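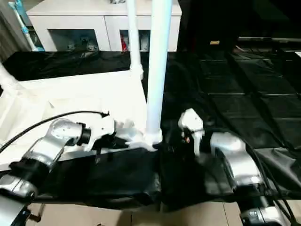

Why did you stop baking white bread altogether?

"It was the loaf I threw away most," says Theerawat Klinhom. "People bought it on Saturday and ignored it the rest of the week. The rye sold every day."

Klinhom has run Thongdee, a bakery on the east side of Vindov, for six years. He opens at 6 and sells out of most things before lunch. The shop makes 111 loaves on a normal weekday, nearly all of them rye or a mixed wheat loaf that his regulars call the brick.

He learned the work in a hotel kitchen, where the bread was mostly rolls. "You can make rolls half asleep," he says. "Rye sticks to everything. My first batches went to a neighbor's chickens."

The dough now rests for 24 hours in the back room. He tried a shorter rest last winter to save on space and went back after a month. Customers had noticed the taste - two of them brought loaves back to the counter.

Flour is his biggest worry. He buys from Dileck, a mill an hour north, and the price of a sack went up twice last year. He raised the large loaf once and left the small one alone. "The older customers buy the small one," he says. "I'd hear about it."

A second shop has come up more than once. A landlord in Cestia offered him a corner unit, and Klinhom went to look at it with his sister, who does the books. The oven would have had to go in the basement.

He turned it down. In May he plans to start a Sunday bake with one extra pair of hands, if he can find someone willing to start at 3.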